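Ticket 672 — left gripper dropping out mid-recording
Opened by: Thư Võ, Rikden student robotics club
Status: open, waiting on cable

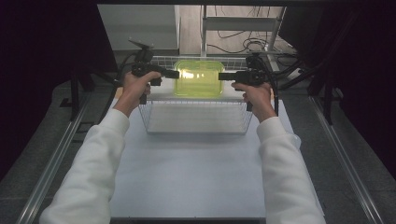
So the left one has started cutting out again. I'll be halfway through a tub-and-basket run and the jaw reading just goes flat, then pops back 2 seconds later as if nothing's happened. The right one is fine! Same firmware on both, same settings file, and I've checked that twice.

What I've tried so far:

Restarted the logger (no change).

Swapped the two ports over. The fault stayed with the left gripper, so I don't think it's the hub.

Left it sitting still on the table for 19 minutes with the logger going — not one dropout. Picked it up, turned my wrist, and it went straight away.

Update, 4.15 pm
Abhishek had a look and reckons it's the cable where it goes into the handle. If I hold the plug in with my thumb it behaves, but I can't hold it like that and squeeze the trigger as well.

We've got nearly 2,000 runs saved for the Lesia project and I'd rather not bin the lot, so I'm going back through May's files for flat patches. Lụa has a script that flags them (thank you!!).

Flurina, could you order a spare cable please, a longer one if they do it? And can everyone stick to right-hand-only practice until it comes — anything recorded with the left goes in the "suspect" folder.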